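Department > Student Work > Production Engineering > Project Reports

Size Drift of the Outer Diameter in Turned Brass Spacers
Final report by Stavros Tzavaras

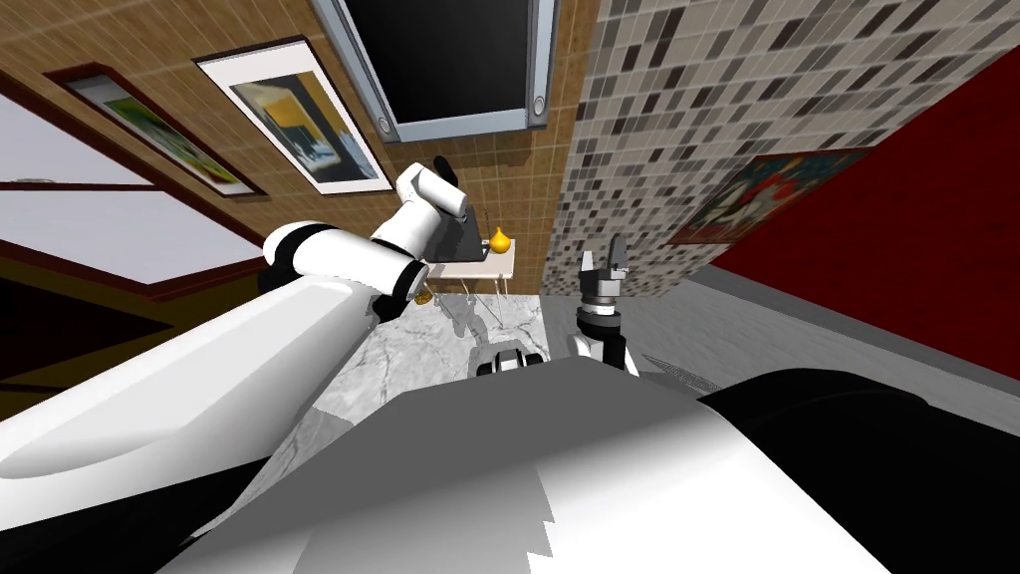 Why do parts made with the same program on the same lathe come out with different diameters?
The lathe changes its temperature during the day and the cutting edge becomes worn, so the real position of the tool is a little different from the position which the control believes.

Last updated: 6 April 2023

1. Introduction

My project was done in the workshop of Zosico, a small company which makes turned and milled parts to customer drawings. I was there as a trainee during the winter semester and I worked mostly at one CNC lathe, which in the workshop is called the Triton. It is a two-axis lathe with a bar puller and a turret. It has no scales on the axes, so the control knows the position only from the encoder on the motor.

The part of this report is a brass spacer for the customer Gellness, who uses it inside a dosing pump. The drawing is simple. There is an outer diameter of 12 mm, a reamed bore through the part, two faces and a chamfer of small size on each end. The outer diameter has a close tolerance on the minus side only, and the bore must be concentric to it. The length tolerance is open and gave no difficulty.

In January a batch of 200 spacers was made and 29 of them were rejected at final inspection. For a part of this type this is too much. The workshop manager asked me to find out the reason and to propose something that does not cost a new machine.

2. Condition at the start

First I describe how the work was done before the project, as I understood it from the operators and from the setup sheet.

The brass bar was delivered by Sharifi in normal drawn quality. It was stored in the rack near the loading door, and the operator brought it to the machine when the previous bar was finished. The lathe was switched on in the morning and the first part was started when the reference run was complete. The first piece was measured with a micrometer, the wear offset of the finishing tool was corrected, and after this the machine worked. The operator measured again when he had time for it, usually at a bar change. The values were not written down.

If a part was found too large or too small, the operator typed a correction for the full error. Then he continued. This looks correct, but I will come back to it in section 5.

The rejected spacers had not been mixed with the good ones, so I could measure them again. Nearly all had a wrong outer diameter. The bore was good on every rejected part except a few with chip scratches. I decided to leave the bore outside of the project.

3. Possible causes

I made a list together with the operators and we discussed each point at the machine.

Bar material. A change in hardness between bars could change the cutting force and so the deflection. I compared the parts from different bars in the batch and did not see a step at the bar change. The certificates from Sharifi were also in order. I consider the material as not responsible.

Clamping. The collet was old, but the run-out of a ground pin in the collet was inside the limit of our maintenance sheet. Also, a bad collet gives mainly a concentricity error, and the concentricity was good.

Program. The finishing pass left too little material. The roughing tool sometimes cut close to the final size, and then the finishing insert was rubbing more than cutting. One can hear this on brass, and the surface becomes more dull. This was a real cause for scatter from one part to the next.

Temperature of the machine. The spindle bearings and the ball screw become warm in work. The screw of the X axis on this lathe is fixed at the motor end. When it gets longer, the turret moves a small way toward the center line, and the outer diameter becomes smaller. A correction made on the cold machine is therefore wrong when the machine is warm.

Tool wear. Brass is kind to the insert, so I expected little from this. Wear makes the diameter larger, which is the opposite direction from the warming. For some part of the day the two effects hide each other, and this made the data hard to read at the beginning.

Measuring. The parts were sometimes measured directly from the machine, still warm and with coolant on them. The operators also did not close the micrometer in the same manner. One used the ratchet and one used his feeling.

4. Measurements

Before I measured the process I had to check the measuring itself. I took a few spacers, marked them with a pen, and asked the operators to measure them without seeing the earlier results. The differences between persons were larger than I hoped. After we agreed to use always the ratchet, to wipe the part and to let it lie on the granite plate before measuring, the results were close enough to each other for this purpose. The micrometer was set with a gauge block each morning from then.

For the process I let the Triton run through a complete shift with no corrections of the offset at all. Every part was put in a numbered tray in the sequence of production. The parts which went out of tolerance were accepted as loss for the test, and the manager had agreed to it before. I measured them all on the next day, when they had the temperature of the measuring room.

The curve of the diameter over the shift had a clear form. In the beginning it fell quickly, then it became slower, and by the middle of the morning it was nearly flat. After the lunch stop there was a step back up, and the curve fell again, but in a shorter time. In the last part of the shift there was a slow rise. I explain this rise with wear of the finishing insert, and when I put a new insert on the next day at the same hour the diameter went down to the old level.

I repeated the test one more time with the door to the yard open for deliveries, as it is in normal work. The form was the same but the flat part was less flat. I did not find a good way to separate the air temperature from the rest.

5. What was changed

5.1 Warm-up

A short warm-up program now runs before the first part. It turns the spindle in steps and moves both axes over the range which this part uses. My first version moved the axes over the full travel, and this was not so good: the screw became warm in a place where it does not work later. The program also runs after the lunch stop, in a shorter form.

5.2 Cutting data and program

The allowance for the finishing pass was increased, so that the insert always has a real chip. The feed of finishing was left as it was. I also changed the direction of approach to the final diameter, so the backlash of the X axis is always taken from the same side.

5.3 Correction rule

The operators measured one part and corrected the full deviation. If the part was by chance at the edge of the normal scatter, the correction moved a good process away from the center, and the next correction moved it back. The new rule is to measure 2 parts one after the other and to correct only when both are outside the inner limits on the same side. The inner limits are drawn on the chart in pencil. The correction is made to the middle of the tolerance.

5.4 Written chart

A paper chart hangs at the door of the lathe. I proposed a spreadsheet first, but the computer is in the office and it was clear that it would stay empty. The paper is filled in quite well, except at shift change.

6. Results

After the changes another order of the same spacer was produced. The rejected parts for outer diameter were a few only, and all from the first bar, when the operator had stopped the warm-up early. The setting time became longer by the time of the warm-up. The manager accepted this, as the operator prepares the bars and the trays in the meantime.

The surface of the outer diameter is also better to the eye. I did not measure the roughness before the project, so I cannot give a comparison.

7. Open points

The wear of the insert is now corrected by hand. It would be possible to let the control add a small offset after a fixed number of parts, but I would need more data about the insert life and my time at Zosico was finished.

The bar rack still stands near the loading door. In winter the bars are cold when they come into the spindle. I recommended to bring the bars for the day to the machine on the evening before, and this is done sometimes.

The same method should be tried on the stainless parts for other customers. There the wear is much stronger and the correction rule in 5.3 may be too slow.

8. Documents handed over

Warm-up program, long and short version
Revised setup sheet for the spacer
Blank chart for copying
Measuring instruction for the micrometer, one page
Raw values of both shift tests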